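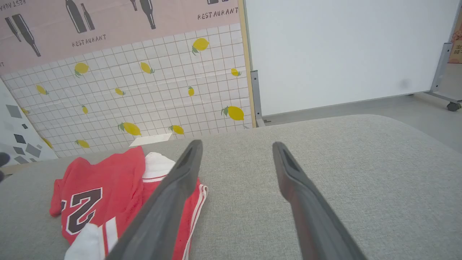
Light gray upholstery, with a crumpled red sports jersey on it.

Search this site Go
Home Threads Topics Archive About

Gilberto Mamani
2 May 2018

Notes on hard water and polyester. I ran the same wash program through all of April and wrote down what changed. Thread.

Water first. Our supply tests at 261 ppm as calcium carbonate. Anything over 180 is usually classed as very hard. The calcium ties up part of the detergent before it reaches the fabric, so the dose printed for soft water is too low here.

Powder copes better than liquid at this hardness. Most powders carry a builder, usually soda ash or zeolite, that takes the calcium out of play. I used Lekero powder for the first half of the month and Ustis liquid for the second.

Lekero at the soft-water dose: gray cast on white trim, stiff hand after line drying. Lekero at the hard-water dose: no cast, normal hand. Same machine, same program, same load size.

Ustis at the hard-water dose: clean enough, but more foam than I like. Foam cushions the drop in a front loader and you lose mechanical action. It also triggers an extra rinse on the Dal Bello, which adds time.

Load size was fixed at 55 percent of drum volume, judged by eye against a mark on the door glass. Polyester is light, so going by weight will let you overfill badly. 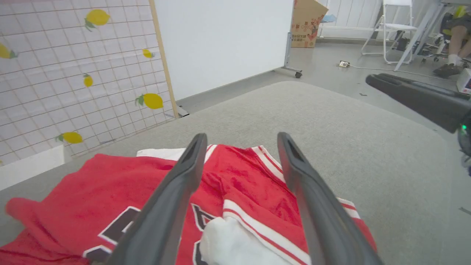
Red basketball jersey with white trim. Black numerals outlined in white.

Printed and heat-applied numbers are the weak point on any sports top. Keep the water at 30 C, turn the garment inside out, and leave it out of the dryer. Adhesive softens well before polyester does.

Odor is a separate problem from dirt. Polyester holds body oils and lets go of them slowly in cool water. Longer soak, same temperature. I settled on 67 minutes because that is the soak setting on the Dal Bello and it can't be edited.

Skip fabric softener on anything sold as wicking. It leaves a film that repels water, and the film builds up with each wash. Citric acid in the softener drawer will take the stiffness out – two level teaspoons, dissolved first.

Never put citric acid in with the powder. The acid and the soda ash cancel out and you have paid for both.

The Wumico test strips read in coarse steps. Fine for picking a dose, no use for checking a softener cartridge. For that, get a drop titration kit.

Next month: same loads, with the inlet filter cleaned. Flow has been slow since winter.

Comments (3)

dripline: Which drawer did the powder go in? Mine cakes if I use the main compartment on a soak program.

Gilberto Mamani: Straight in the drum, under the clothes.

m_orchard: 261 is rough. We are at 90 and I still get scale on the kettle.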